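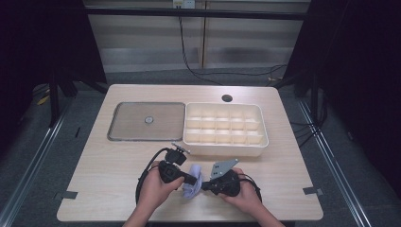 Our group chose sock and cloth storage for the final project because the other topics left on the sign-up sheet were parking and soup. The question was simple enough: does a divided tray make people put small textiles away neatly, or does it only give them more places to do it badly? We set up in the second-floor study room at Pagano Hall, on a light wood-grain table with a cable hole in one corner that swallowed two of our pens in the first week. The tray is white plastic, three rows of five compartments, and at the start of a trial it is empty and full of promise, while the light purple cloth sits in front of it in a crumpled lump. That lump was our standard starting condition. We spent most of a meeting agreeing on how crumpled was crumpled.

Method

Each trial had the same task: take the cloth, flatten it, fold it, and fit it into one compartment without any of it hanging over the partition. We allowed 4 folding styles. The Dindville fold is thirds, then thirds again. The Hurville fold is a roll. The other two were halves-only and "whatever you do at home," which we regret including.

We ran 201 trials between December and the end of spring term. A trial failed if the cloth sprang back over a partition within a minute.

Results

The roll did best and failed 53 times fewer than "whatever you do at home," a style that in practice meant stuffing. Thirds looked beautiful on the table and then opened slowly in the compartment like a flower. Halves-only made a package too wide for the space, and we should have measured that before writing it into the plan.

Problems

Our budget sheet lists 700 sheets of scoring paper. We used one side of around a third of them. The Nellerance storage guide we borrowed our scoring scale from was written for drawers, so the category "closes smoothly" had to be left blank on every form.

Next steps

Try a stiffer cloth, and try the outer compartments separately from the middle row. Cover the cable hole before anyone brings a good pen.

Submitted 27 June 2023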